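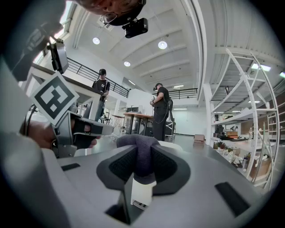
The shared workshop in Bakcombe opens at four in the afternoon, and the member who builds the Jerari grippers is usually the first to come. He has worked on them since September, and he asked that his name stays out of this text.

"I wanted a hand that I can hold in my own hand," he says. "You do the task yourself, and later the arm should copy it."

The fingers gave him the most trouble. His first pair was hard and let a cup slip. Now the pads have a fabric cover. "Fabric is cheap, and I can change it in 4 minutes. The old glue needed up to 60."

Did he think of giving up? He laughs. "Two times. Once for the fingers, once for the cables."

The body is printed at the workshop, and one print costs him a whole evening. He keeps every failed part in a drawer which other members call the Hoekstra drawer, after the printer shop in town.

For the arm itself he has saved parts from an old Gestero machine. Two joints turn well, and the third makes a noise that he does not like. He wants to open it next week, if the bench is free.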